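4.2 蒸笼与格子桌面

先说说我为什么挑了蒸笼。我们这个关于厨房器具摆放的小研究前后收了156件东西,锅碗瓢盆都有,可我翻记录时最爱看的还是蒸笼那几页。它是圆的,有层,还有垫布,摆起来比盘子麻烦得多!Rochelle Kerslake一开始嫌它占地方,想从清单里划掉,我和Giang Mạch磨了她一下午才留下来。

桌面的做法沿用Clulunura那一轮的老办法,用蓝色胶带贴出一个个大方格,东西摆在哪儿,对着格子一看就清楚。老实讲,圆的东西跟方格天生不太对付:碗小,往格子中间一放就行;蒸笼口径大,压线是常事。所以我们记位置时不写"在第几格",只写它压着哪条线、往哪边偏(这条是Ye-rin Won提的,我觉得特别好用)。图3里的蒸笼是黄边的,里面一层白色网面,网面上能看到一排排灰色调的短条纹。 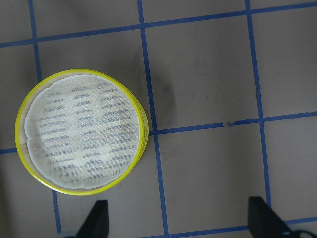
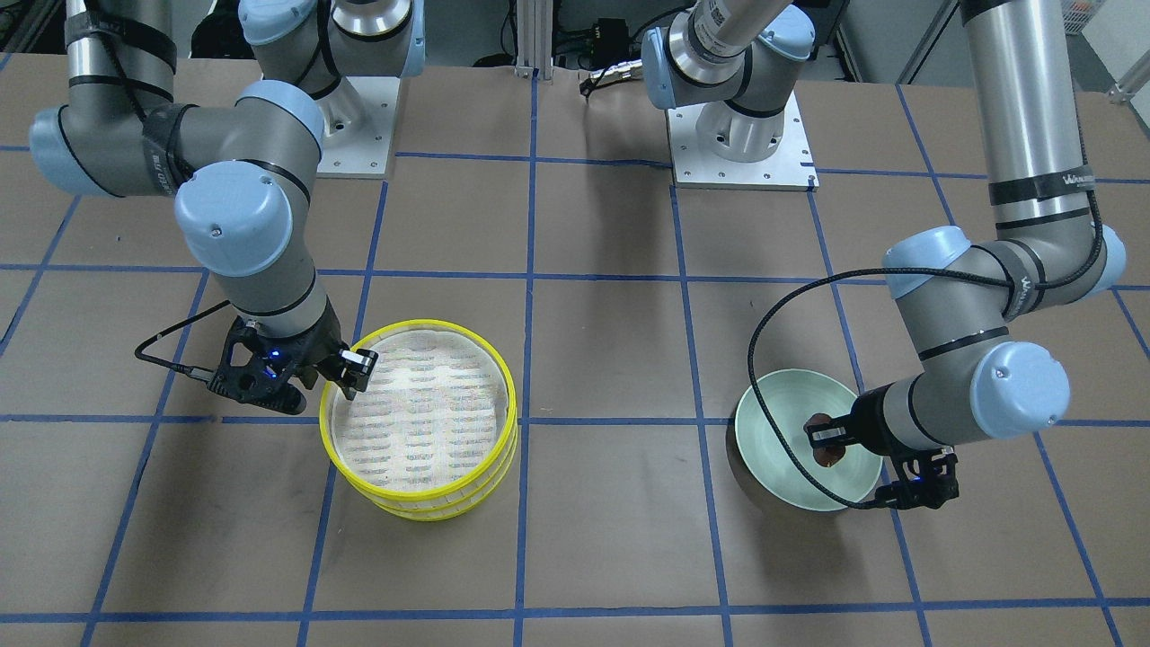

图3 格子桌面上的黄边圆形蒸笼。上:俯看笼内;下:从桌边看,可见蒸笼为两层,压在一条横向胶带线上。

4.3 记录时的几点体会

编码表是我和Chalerm Limsakul分头填的,全部条目大约3,000条,填到后来眼都花了。分歧最多的居然是"层"这一栏:两层叠在一起的蒸笼,算一件还是两件?我主张算一件,因为家里人说"把蒸笼拿来",指的就是一整摞;Chalerm觉得每层都能单独端走,该分开记。最后我们在编码表里加了一列"叠放",一件一行,层数另填,四月以前的旧条目也照这个改了一遍。

还有垫布。有的平,有的带点褶,我原来打算忽略,后来Daranee Khamphan提醒说,做饭的人很在意这个,布没铺平,包子底就容易粘。于是备注栏里又多了"垫布平整与否"。这一项目前只对蒸笼填写,别的器具留空,统计时也没有并入总表。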